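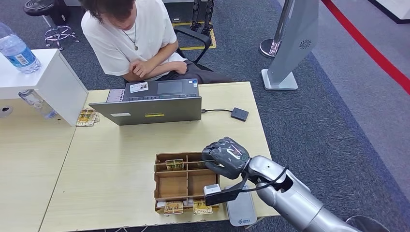

Small illustrated card in a divided wooden tray.

Fovport card exchange moves to Lindqvist Hall

The Fovport picture card exchange will move to Lindqvist Hall in November after seven years in the upstairs room at the Triltov Street library. The first session in the new place is on a Saturday and runs from 2 p.m. to 5 p.m. Admission stays free.

The library told the exchange in the spring that the upstairs room would be closed for work on the roof and the back stairs. The work is expected to last through the winter. When it is finished, the room will be turned into a reading area for school-age children, and the exchange will not return to it.

Lindqvist Hall is two blocks farther from the bus station but has its own parking lot and a ramp at the side door. The exchange will use the long room on the ground floor. Tables will be set up along both walls, with one in the middle for cards that are free to take.

The exchange began as a way for people in Fovport to trade old postcards of the town. It now takes any small printed card with a picture on it, including tea cards, seed packet cards, museum cards and the sets that used to come with children's magazines. Sports cards are accepted, but there is a separate sports card fair in Ovemitz and most people with large sports collections go there.

At the last session in the old room, 97 people signed in, the most since the exchange started. The room was approved for 80 at one time, and some visitors had to wait on the stairs until others left.

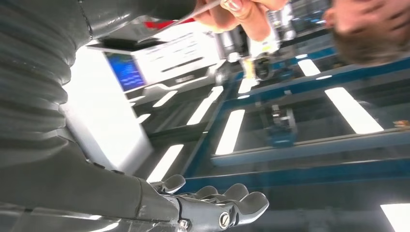

Jonatan Wikström said he had been one of the people on the stairs and was glad to hear about the move, though he would miss being able to return his library books on the same trip. He has been looking for the last two cards in a lighthouse set and asked whether the new hall would have better light over the tables. "Upstairs you had to carry everything to the window to see if a corner was bent," he said.

The hall has ceiling lights along the whole length of the long room. Desk lamps may be brought from home if they have a plug in good condition. There are outlets on the north wall only.

The exchange also keeps a shared collection that can be borrowed a few cards at a time. It holds 452 cards, most of them views of the Fovport harbor and the old rail line to Ovemitz. The paper list of the collection is being typed up so that people can search it before they come. Edvin Forsberg, who started the list, said the harbor cards are finished and the rail line cards will be next. Cards with writing on the back are taking longer, as the messages are being copied out too where they can be read.

Anyone who has borrowed cards from the shared collection is asked to bring them back at the first November session. Late returns will be accepted without a charge.
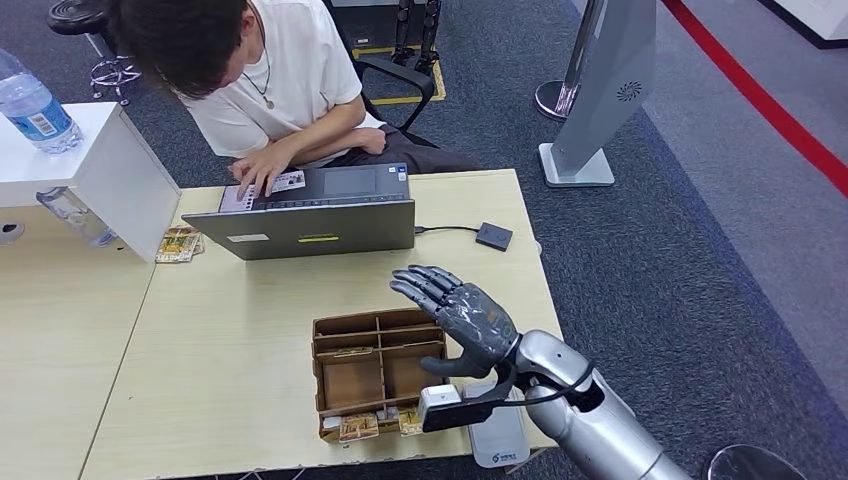 What to know before you go

Doors open at 1:30 p.m. for people bringing cards to trade. Everyone else can come in from 2 p.m.

Use the side door. The front door of the hall will be locked.

Tables are free but must be reserved by the Wednesday before. Sign-up sheets are at the library front desk and at the hall office.

Cards should be in sleeves, boxes or albums. Loose cards in plastic grocery bags were a problem last year and will be turned away.

Selling is allowed at the tables by the door. All other tables are for trades only.

Coffee will be sold in the hallway. No drinks in the long room.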